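Civdale to Start Food Scrap Pickup in December

Civdale households will be able to put food scraps out for weekly collection starting in December, the town said Friday. The service will begin with 556 homes on the east side and could grow to 1,000 by next summer.

Imeck, the company that already hauls the town's trash, will run the new route. Pickup will be on the same day as regular garbage, and carts should be at the curb by 5 a.m.

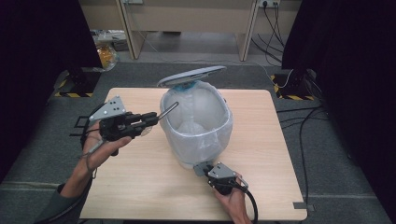

A small lidded bin with a liner bag.

Residents on the route will get an outdoor cart at no charge. They will need to supply their own kitchen bin, and any size will do. Fruit, vegetables, bread, meat, bones, coffee grounds and paper napkins are all accepted. Grease, pet waste and diapers are not.

Regular plastic bags can't go in the food scrap cart. The composting site in Abbasi will turn away loads with too much plastic in them, and the town would then have to pay to send those loads to the landfill. Scraps can be wrapped in newspaper, placed in a certified compostable bag or tipped in loose.

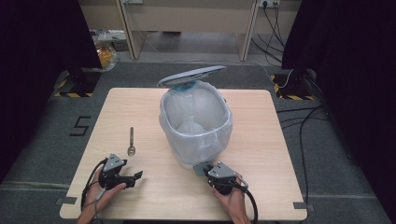 The town expects to collect some 80 tons in the first year. Finished compost will be sold under the Plustness label at garden centers in the county, and Civdale residents will be able to pick up a free share at the public works yard each spring.

Trash fees will stay the same through next year. After that, the town council will look at the cost of the route and vote on whether to extend it. 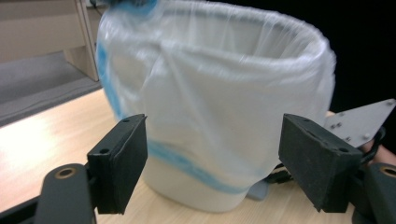

Apartment buildings are not part of the first phase. Owners who want to be considered for the second can sign up at the town hall front desk. A map of the streets on the route is posted there and at the library.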